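Setting up your Rurnel shelf thermometer

1. Pull the battery tab out of the back and wait for the beep. Mine took a good while, so don't panic.

2. Hold MODE for 4 seconds to swap between Celsius and Fahrenheit.

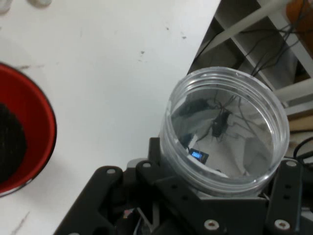 3. Leave it where you want the reading for 2 hours — I never trust the first number I get.

Note: keep it well away from the cooker and the kettle.

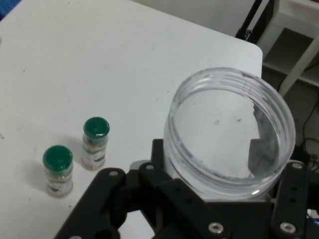

4. Press SET once to save your high and low alarms. If it beeps twice, you've put them the wrong way round (I do this every August!).

Caution: don't rinse it. Wipe with a dry cloth.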